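Section 5: First Fill and Seal Check
Grultari dry storage canisters, all lid types

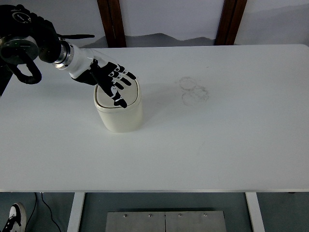 Before you put any food in, do the seal check. Takes a few minutes. Skip it and you may find out in November that the rice went stale.

What you need
Canister and lid
Dish soap, soft cloth
One paper towel
A strip of thin paper, a grocery receipt is fine
Kitchen scale (only if you date and weigh, see 5.4)

5.1 Wash and dry

1. Take the lid off. Pull straight up, don't twist. Lids with a gasket will feel stiff the first few times.
2. Peel the gasket out of its groove with a fingertip. No knives, no forks.
3. Wash canister, lid and gasket in warm soapy water. Rinse twice.
4. Dry everything with the cloth, then leave it open on a rack overnight. The groove holds water longer than you'd think.
5. Press the gasket back in, flat side down. Go all the way around with your thumb.

CAUTION: Gaskets are not dishwasher safe. Neither are lids with the printed Flastach liner. The plain lids can go on the top rack.

Note: New gaskets smell a little. Goes away after a wash or two. If it doesnt, half a day in water with a spoon of baking soda.

5.2 Paper test

1. Canister on a flat, steady surface. Empty.
2. Lay the paper strip over the rim, half in, half out.
3. Push the lid down until it stops.
4. Pull the strip slowly. Should drag, or tear. If it slides right out, that spot is loose.
5. Move the strip a quarter turn and repeat until you're back where you started.

Loose in one spot: take the gasket out, turn it, try again. Usually a fold.
Loose all the way around: wrong size gasket. Check the code on the bag. 514 is the tall canister, 514S is the short one, and they look the same until you try to fit them.

5.3 Water test (if the paper test was borderline)

1. Pour in a cup of water. Lid on.
2. Dry the outside completly.
3. Hold it over the sink, tip it on its side for 30 seconds. Turn, repeat.
4. Wipe the rim with the paper towel. Any damp, go back to 5.1 step 5.
5. Empty it and dry again overnight. Yes, again.

CAUTION: Cold water only. Warm water builds pressure under the lid and it can pop off.

5.4 Filling

1. Let anything toasted, baked or roasted cool all the way first. Warm food sweats, and the water ends up on the underside of the lid.
2. Fill to a finger's width below the rim. Flour settles, so tap the side and top up.
3. Wipe the rim. Crumbs and sugar are the usual cause of a bad seal later on.
4. Lid on, press the middle, then the edges.
5. Label it. Contents, month, weight if you want it. Low on the side, not on the lid. Lids get swapped.

Note: Brown rice, whole wheat flour and nuts have oil in them and go off faster, seal or no seal. Buy small. Smell before using.

Note: Brown sugar wants to stay damp, so don't put a drying packet in with it. Same for raisins.

5.5 Where to keep them

Cool, dark, dry. Not above the stove. Not next to the dishwasher vent. On top of the fridge is warmer than people expect.
Stack two high at most when full. Heavy ones at waist height.
Older Kuipers racks are 11 inches between shelves, tall canister fits but you can't get the lid off without sliding it out. The Astero pull-out has room.

5.6 Problems

Lid won't come off: press the middle, lift one edge. Still stuck, leave the canister in a warmer room for an hour.
Lid pops back up: overfilled, or gasket twisted.
Flour clumping: damp got in. Throw it out, repeat 5.2 before you refill.
Small moths or webbing: bag the contents, bin outside. Wash everything, gasket out. Check the other canisters too, and the shelf corners. For new flour, a week in the freezer before it goes in, then let it come back to room temperature still in it's bag.
Gasket cracked or sticky: replace it. Don't oil it.

5.7 Keeping up with it

Every refill: empty fully, wipe, check the rim. Don't pour new on top of old.
Every few months: gasket out, wash, paper test.
Spare gaskets are in the parts list, Section 8. Order by code, not by color.

Revised by Fotini Nikolaidis. Changes from last version: 5.3 step 3 time was wrong, gasket codes added, dishwasher note moved up.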